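Compañías de exploración y el arte de leer la letra pequeña

Por Satish Nigam -- septiembre

12 comentarios | Compartido 45 veces

La dilución sigue siendo el dato que menos se consulta en las mineras pequeñas. Repasé las cuentas de Stöcker, titular del permiso de Skunddale, y el problema está en la nota de warrants: 216 millones de acciones en circulación y otros 30 millones ejercitables. La caja cubre 10 meses de gasto corriente, sin contar perforación.

Flirnura, que explora el bloque contiguo de Fladen, presenta menos titulares y un balance más limpio. No tiene deuda convertible y publica los intervalos de sondeo completos, incluidos los estériles.
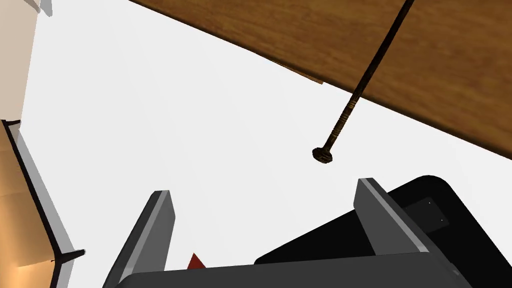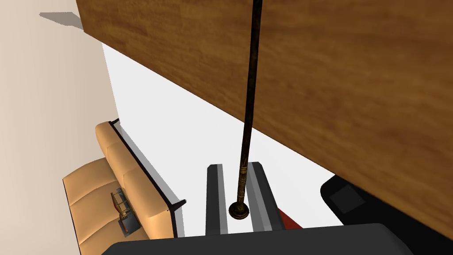

Club de Inversores en Materias Primas -- Sección de Minería

Mi criterio no cambia: primero el número de acciones totalmente diluido, después la geología. De momento no tengo posición en ninguna de las dos.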